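Rinville remix of "Nerkden": does anyone else prefer the old version?

Music talk > New releases > Remixes and reworks

lzalewska
Posted 163 replies ago in the general thread, so I was asked to move it to its own place. I will write it again, shorter.

As most of you know, Grestis released the new remix of Nerkden in May, with Rinville singing the second verse. I have listened to it many times, with headphones and in the kitchen on the small radio. My opinion is that the voice of Rinville is very beautiful, but she comes too early. In the first version there were 17 seconds of only the accordion before the last chorus, and these seconds were for me the reason to play the song again. Now this part is gone and there is a drum.

I don't say that the remix is bad. I would like to know if others feel the same.

Leokadia Zalewska

tapehiss_tom
I'm with you on the accordion but not on Rinville. She saves it. The original second verse always sounded like a guide vocal they forgot to replace.

lzalewska
I can't agree with this. It is a tired voice, yes, but the text is about a person who comes home after a night shift. How should he sing it?

moth_parade
He could sing it in tune for a start.

Also the remix is at 167 bpm if you count it double, and the old one was much slower. People keep saying "they only added drums." No, they sped up the whole thing and pitched the vocal back down. You can hear it on the long notes, there is a kind of flutter at the end of each one.

lzalewska
Thank you, I did not know the word flutter for this. I hear it on "window" and on "morning." Is it a mistake or do they want it?

moth_parade
Probably they want it. It's on the other Grestis remixes as well.

gravelpit
Pietrzak played it on the late show and let the whole accordion part from the old record run first, then dropped into the remix. Best of both. Somebody should upload that hour.

tapehiss_tom
I have been trying to do exactly this at home. The plan is a joined edit: old intro, old first verse, Rinville on the second, old accordion, new ending. If the tempo can be matched without making him sound like a duck.

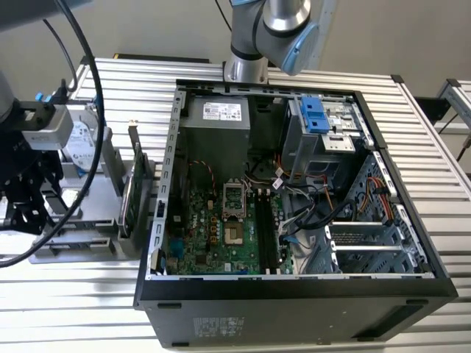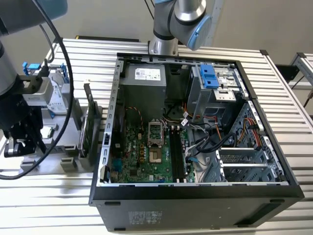
Both show the tower on its side with the cover off, CPU socket still empty.

gravelpit
Please keep the old ending too. The new one just fades.

tapehiss_tom
The fade is the only thing I like better in the remix! The old ending stops like somebody pulled the plug.

lzalewska
But this is the idea of the old ending. The last word is "off." He turns the lamp off and the song is finished. With the fade, the word is repeated four times and becomes smaller, and for me it means nothing then.

Maybe I am too serious about it. My sister heard both versions and asked me if the second one was a different song, so you see that not every listener has these problems.

moth_parade
Your sister is right, it is a different song. I would be happier if they had given it another title. Calling it a remix makes everybody compare.

gravelpit
Does anyone know if the instrumental will come out? The single only had two tracks, the remix and a shorter radio cut.

lzalewska
I looked on the page of the label. There is a vinyl planned with 2848 copies, a strange number, and on side B is written "Nerkden (without voice)." It does not say if this is the old recording or the new one. I wrote them an email and they answered only that the side B is "a surprise." I would not pay for a surprise when I can wait and hear it first.

tapehiss_tom
I'd pay. I've paid for worse surprises from Grestis, including the live EP.

moth_parade
Leave the live EP alone, the second half is great.

tapehiss_tom
The second half is applause.

lzalewska
The live EP has the best version of "Salt on the Step," and there the accordion plays until the end — nobody cuts it. I recommend it to all who miss this sound in the remix.

gravelpit
Okay, gave it another go on your advice. "Salt on the Step" is good, I take back what I wrote about it in the other thread. Still don't want a drum in Nerkden.

moth_parade
Then we are two against two. Tom, when the edit is ready, post the tempo you used, please. I want to try one with only the Rinville verse and no chorus at all.

lzalewska
No chorus? Please open a separate thread for this.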